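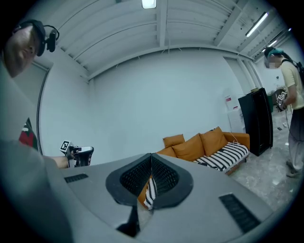 3.2 What people do with cushions once they have them

I came to sofas by way of a simple complaint, which I heard over and over during the Horgan interviews: nobody sits where the cushions are. People buy them, prop them up, and then move them to the floor the minute they want to watch a movie. So for this part of the study I stopped asking folks what they liked and started looking at how cushions get left (much more fun, by the way!). We kept the sofa plain on purpose. It's orange, low and boxy, pushed up against the back wall, and the throw cushions are orange too, so color couldn't do the work of telling anyone which one belonged where. Size was pretty much the only hint, and you can see the small one off to the left with the two larger ones beside it. I'd call that a lopsided layout. Plenty of people in our Vorkbridge sessions would have called it done.

We collected 242 finished layouts from 39 people, and I sorted every one of them by hand over most of June. My first sorting scheme was a mess, I'll admit. I had a class for "neat" and a class for "casual," and I couldn't agree with myself from one morning to the next. The scheme we ended up with (borrowed in part from the Kokunum living room survey) only asks whether the cushions stand apart, lean on each other, or pile up at one end. Almost 100 layouts went into the leaning group, far more than I expected, and Figure 2 has the kind of arrangement I mean. 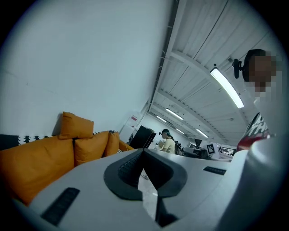 Figure 2. Leaning layout on the orange sofa, with patterned blanket along the back.

The blanket gave us a headache. Some people treated it as part of the sofa and set their pillows in front of it, while others wanted it folded and out of the way before they'd touch anything else. I coded it separately in the end, and Section 3.3 goes into how that changed the totals for the Nustwood group.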